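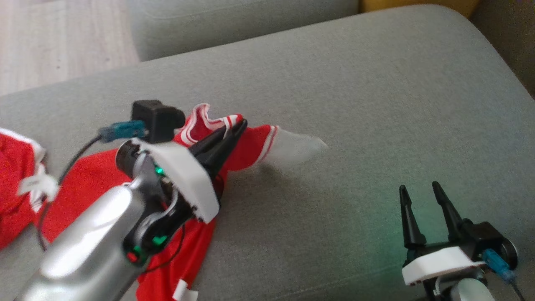 Von der Redaktion Devitz

Wer wissen will, wie die Zukunft der Hausarbeit beginnt, muss sich rote Sportsachen auf einem grauen Sofa vorstellen, wieder und wieder. Ein lernendes System braucht Beispiele, und Beispiele sind in diesem Fach Handarbeit, auch wenn zwei Greifer sie ausführen.

Bei Botorham wollte man im ersten Anlauf 300 Durchgänge, dann 772, am Ende lagen 1.033 auf der Platte. Gefaltet wurde dabei stets mit heiligem Ernst. Ich habe mir eine längere Strecke davon angesehen und seither meine eigene Wäsche mit einer gewissen Scham in den Schrank gestopft.

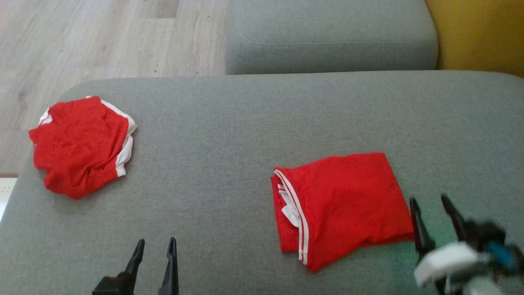 Links zerknüllt, rechts fast rechteckig.

Mein Einwand gilt der Sauberkeit der Sammlung. Rund 156 Durchgänge flogen raus, weil ein Zipfel verrutschte oder der Griff erst beim dritten Mal saß. Übrig blieb ein Lehrbuch, in dem das Falten immer gelingt. Ein System, das so lernt, kennt den Zipfel nicht, und der Zipfel kommt bestimmt - spätestens in der ersten Wohnung mit Kindern.

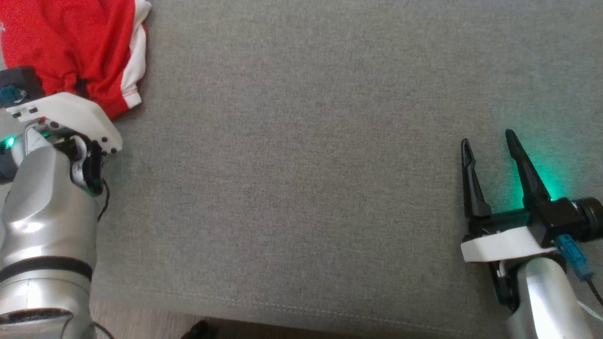

Muss man misslungene Griffe also einfach mitlernen lassen?
Man sollte sie behalten und kennzeichnen, vor allem dort, wo nach dem Fehlgriff eine brauchbare Korrektur folgt.

Das kostet Zeit, und Kennzeichnen ist die ödeste Arbeit der Branche. Bei Pendberg gibt es dafür ein Formular mit dem Feld »Sonstiges«, das erwartungsgemäß am häufigsten angekreuzt wird. Trotzdem ist mir ein schlampig beschrifteter Fehler lieber als ein fehlender. 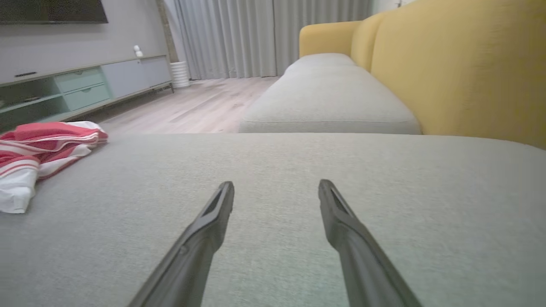
Yoon hält dagegen, mit schlechten Beispielen bringe man einem System vor allem schlechte Manieren bei, und wer je versucht habe, einen angelernten Zupfreflex wieder loszuwerden, sammle lieber 300 ordentliche Durchgänge mehr. Den Zupfreflex gestehe ich zu. Ich habe ihn selbst, bei Spannbettlaken, und würde trotzdem keinen meiner Versuche löschen.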